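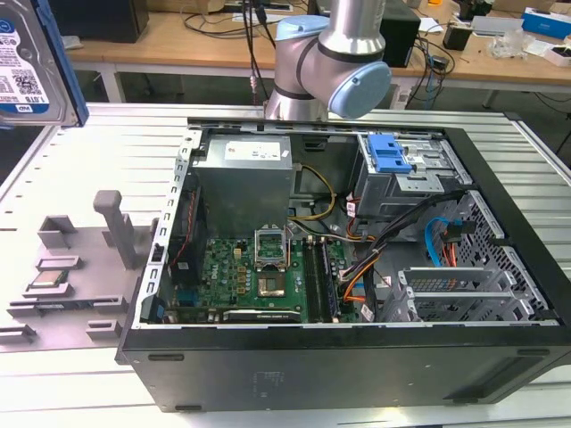

I've been meaning to write up the Dell for a while. It's an old desktop tower I got from Kyrylo Bilyk when his office moved, and he wanted it out of his hallway more than he wanted money for it. It came with a 282 page service manual in a binder. I used 7 of those pages.

The plan was simple. Take the processor out, clean the old paste off the lid, put it back with new paste, and do the memory while I was in there. With the tower on its side you can reach everything. The power supply and the drive cage are at the top, and the socket is out in the middle of the board. I left the power cables plugged in and just kept them off the socket. 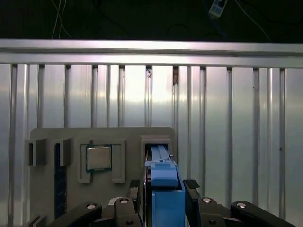 A slotted holder is better than a saucer for small parts. I used to put chips on a saucer and I bent a pin that way once, on a different machine. Now the processor gets its own place and the memory stands upright. Handle both by the edges.

For paste I use Vasel, one small dot. Close the metal frame over the chip and don't force the lever.

I also thought about replacing the hard drive. A 1000 GB one would cost me 80 dollars at Stubbs, and I'm not sure the computer is worth that.

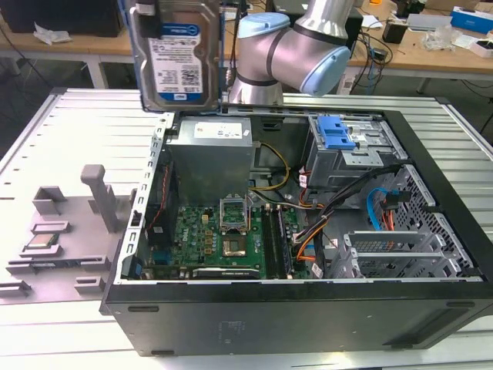 Clem Tamihana wrote to say that I should spend the money, and that a new drive would do more for an old Dell than fresh paste ever will. Clem also says to change the coin battery on the board at the same time. I'll look at prices again in November.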